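Moving the allotment stuff to its own page soon, I keep saying that. For now it all goes here.

So. Sourdough, week whatever. No, first the bus.

They cut the 28. Not completely, it still goes twice in the morning and once after 4, but the one I used to take home from Dusanham is gone and now it's the 86 to the hospital and then a walk. Which in September is fine. Warm, light, people out on their steps. Ask me again when it's sleeting. I wrote to the council and got back a very polite letter with somebody else's street in it.

The walk is where this post comes from though, so maybe I should thank them. There's a stretch behind the old Fahmy bakery where you go past the loading doors and then under the railway, and I had never been down it in all the years I've lived here. It has a smell. Yeast and diesel and wet brick. The bakery closed before I moved to Gukbridge and the smell is still there, or I'm making it up because the sign says BREAD on it in letters as tall as me. Could be that.

Anyway it got me baking again. I gave up the last time because the starter went pink. If yours goes pink throw it out, don't scrape it, don't google it for an hour like I did, just bin it and boil the jar.

What I'm doing now, for the two of you who asked:

Flour from the mill shop in Bindell, the plain brown bag. Half that, half supermarket bread flour becuase I'm not made of money. Water at 70 percent of the flour by weight. I tried going wetter and got a puddle. A delicious puddle but you can't put cheese on it. Salt, more than you think. Mix it after dinner, fold it a few times while the TV is on, into the fridge before bed.

Bake in the big pot with the lid on, then lid off until it's darker than feels right. My mother pulls bread out when it's the color of a manila envelope and we've argued about this for most of my life. She was over last weekend, ate three slices of the dark one, said it was "a bit strong." Three slices!

Ashraf Ouali from the choir does his in a loaf tin with no fuss at all and it comes out better than mine, so take all of this with salt (see above). He told me to stop opening the oven door. I've not stopped opening the oven door.

Choir, since I mentioned it. We're back. Same hall, same radiator that only does on or off. The new piece is in Latvian and none of us can pronounce it, and the altos (me) get one note for what feels like a whole page and then have to jump up a sixth out of nowhere while the tenors are being loud. I've been practicing it on the walk home. Under the railway bridge the echo is fantastic, I sound like six people. A man with a dog waited politely at the other end until I finished and then said good evening and I wanted to go and live in the sea. 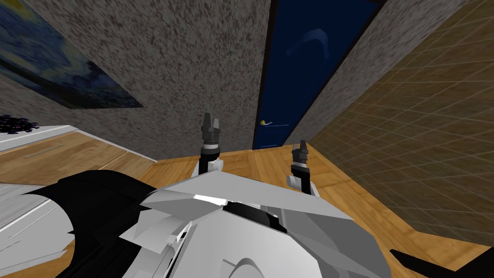

Still going to do it again tonight though. It's the only place I can hit the jump. At home I tense up, I think because of the neighbors, the wall is basically cardboard and I know exactly what they watch so they must know exactly what I sing.

Other bits, quickly, I have dough out.

The library is doing the seed swap again, bring envelopes, they ran out of envelopes last time and people were carrying off runner beans in their pockets. I have far too much dill if anybody wants it. Dill and some tall orange thing I lost the label for.

I finished the lighthouse book. Liked the first half a lot. The second half is mostly a man being sad at a window and I kept reading bits of it while waiting for the kettle and losing my place, and I don't think I missed much. Going to lend it to my mother, who'll like the window parts.

Shoes: the brown ones are finished. The heel came off on the hospital hill and I did the rest of the walk on a slant. If anyone knows a cobbler this side of the river please leave a comment, the one by the station is a phone shop now.

And the comments are fixed, I think? Somebody emailed to say they couldn't post. I'd ticked a box I shouldn't have. Unticked it. Try it and let me know, if it still wont work then email me again I suppose.

Recipe for the dill thing next time, the one with potatoes and the sour cream. Have to go, the timer's been beeping since the bit about the shoes.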